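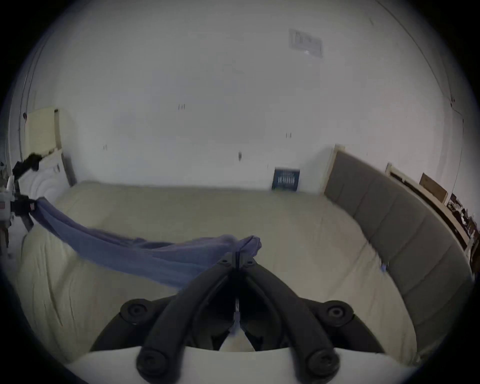
*Blue-purple cloth over a cream sheet.*

# About Akwood

Hi, I'm Murali Lobo, and I run Akwood, a bed linen workshop and mending school in Drarnley. If you've landed here from a search for "duvet cover in a weird size," welcome, you're in the right place! If you came for the classes, scroll down a bit, or keep reading, I do get there.

We make sheets, pillowcases, duvet covers and light summer throws to order. We also fix the ones you already own. And on class evenings we push the cutting tables together, put the kettle on and teach people to do it themselves, so I suppose we're busy talking our own customers out of needing us. It seems to work out. Plenty of people learn to mend a torn hem and then order a new set anyway.

## How I got into sheets

My first proper job was in the laundry room of a hotel called the Skulalport, which had 60 rooms and a lift that only liked going up. I was supposed to be there for one summer. I stayed six years. You learn a lot about a sheet when you've folded it every other day for that long. You learn which ones go thin in the middle, which hems curl, and which color of thread the factory was using up that month. The expensive ones weren't always the best, either. We had a batch of plain, heavy, slightly scratchy cotton that outlived two managers.

What got to me was the throwing out. A sheet with a hole the size of a coin went in the bin, or got torn up for rags if somebody had the time. So I started taking them home (with permission, I promise) and turning them sides to middle. That's an old trick: you cut the sheet down its worn center, join the two outer edges, which have hardly been slept on, and hem the new outsides. You get a seam down the middle of the bed and years more use. My mother looked at the first one and told me the seam was crooked. She was right. I unpicked it and did it again, and that one's still on my bed in August, when it's too hot for anything else.

After the hotel I did alterations from my front room, then from half of a shared unit, and then I met Anil.

## Anil

Anil Subramaniam cuts. I can cut too, but after watching Anil do it I mostly don't. He came from sailmaking by way of curtains, and he handles wide cloth as if it weighs nothing. He also does our books, answers the phone before lunch and has strong feelings about pins – long ones with glass heads, or don't bother.

We became partners over a canopy bed. A customer wanted hangings for a four-poster that her grandfather had built out of true on every side, and neither of us would've taken it on alone. Anil measured it, went home, came back and measured it again because he didn't believe himself. It took us most of a winter. When we finally hung the last panel we were so pleased with ourselves that we signed for the workshop the week after. Perhaps we should've slept on it!

## The workshop

We're on the upper floor of the old Shetty building, above the bicycle shop. Come in through the side gate, up the outside stairs, and push the door hard, it sticks when it's damp. Big windows on the north side, which is lovely for matching colors and terrible for the heating bill.

The machines are nothing fancy. There's a walking-foot machine for heavy seams, a couple of straight-stitchers that are older than both of us, and an overlocker we both avoid until we can't. Press room at the back. The shelves by the stairs are where the offcuts live, sorted by color more or less, and you're welcome to dig through them when we're open. Most pieces are big enough for a pillowcase or a drawstring bag. Pay what seems right.

## What we make

Mostly bedding, mostly in plain weaves. Cream and white sell best and always have, but I get happiest when somebody asks for a real color. We keep a deep green, a brick red, and a range of blues that runs from nearly gray to nearly purple. The names on the swatch card are Anil's, so if you can't work out what "Tuppence" is meant to look like, ask for a swatch. They're free.

Odd sizes are what we're known for. Boat bunks with one corner chopped off, cots handed down from somewhere that used different measurements, beds built into attics, extra-long beds for extra-long people. Send us a drawing with the lengths marked on it. It doesn't have to be a good drawing. We've worked from the back of an envelope and we've worked from a paper template that arrived rolled up in a drainpipe.

Our heaviest sheeting is 200 grams to the square meter, and we wash it before we cut it so the shrinking is over and done with by the time it reaches you. It'll feel stiff for the first few weeks. Give it a chance! By the fifth or sixth wash it softens up, and then it keeps going. If you want it soft straight from the parcel, order the lighter one and we'll both be happier.

We don't do fitted sheets with elastic all the way around. I've tried, they turn out fine, and I hate making them. Elastic at the corners only.

## Mending

Bring it clean, please. That's the one rule.

We patch, darn, re-hem, replace ties and buttons, and turn sheets sides to middle as I described up there. Duvet covers that have split along the bottom edge are our bread and butter. Before I start I'll tell you if I think a thing isn't worth the money, and then you can tell me that it was your aunt's and you don't care, and I'll get on with it. I like those jobs, the ones where somebody has gone on using a thing well past sense.

A patch can be hidden or it can be loud. Lately people want loud, and I'm all for it. We had a plain pillowcase in with a tear across the corner and it went home with a bright orange patch stitched down in green, and the owner came back with the other three pillowcases and asked if I could put holes in them. (I put patches on them. I drew the line at holes.)

Turnaround is ten days in a normal month and longer in the run-up to the holidays.

## Classes

The school part started by accident. A customer asked if she could watch, then she brought her brother, then he wanted to know if he could have a go. We ran a first evening with borrowed chairs and far too many biscuits.

These days we take 10 people per class and no more, and you don't need to have touched a needle before. The beginner evening starts at 6:30 and covers threading up, a straight hem, a patch, and how to unpick without ripping the cloth or losing your temper. After that there's a longer course where you make a full set for your own bed, start to finish. Anil teaches the cutting session. He'll show you how to lay wide fabric flat, pull it gently back to square if it's gone off grain, and check the diagonals, and he'll make you do it twice.

Folding gets its own half hour, on popular demand. Yes, including fitted sheets. I can teach you my hotel method, Anil can teach you his, and the argument between us is thrown in free.

Machines, thread and tea are all provided. Bring your own scissors if you have a pair you love, and something that needs fixing. If you don't have anything that needs fixing, look again in the back of the closet.

We've had nurses, a retired ferry pilot, several teenagers sent by their parents who ended up better than their parents, and a pair of newlyweds who disagreed so thoroughly about a duvet cover that they made two. Everybody sits mixed in together and helps whoever is next to them. I'd hate for it to get any more organized than that.

## The ledger

People ask about the big book by the till. Every repair goes in it: whose it was, what was wrong, what we did, and a snip of the thread taped beside it. Last year's total was 392, which Anil worked out and wrote on the inside cover in pencil. I mostly use it to match thread when something comes back. Flip through it while you wait, just watch the tape on the older pages, it's gone brittle.

## Finding us

The workshop's open from 9:00 to 5:00, with a gap at 1:00 when we eat our lunch on the outside stairs if the weather's decent. Just step over us. Class nights we're here until 9:00.

You can phone, write, or shout up from the yard. Phoning before lunch gets you Anil, who'll have an answer. Phoning after lunch gets you me, and I'll probably have to go and ask Anil. For anything with measurements in it, writing is best, and please say whether you mean the mattress or the bed frame!

– Murali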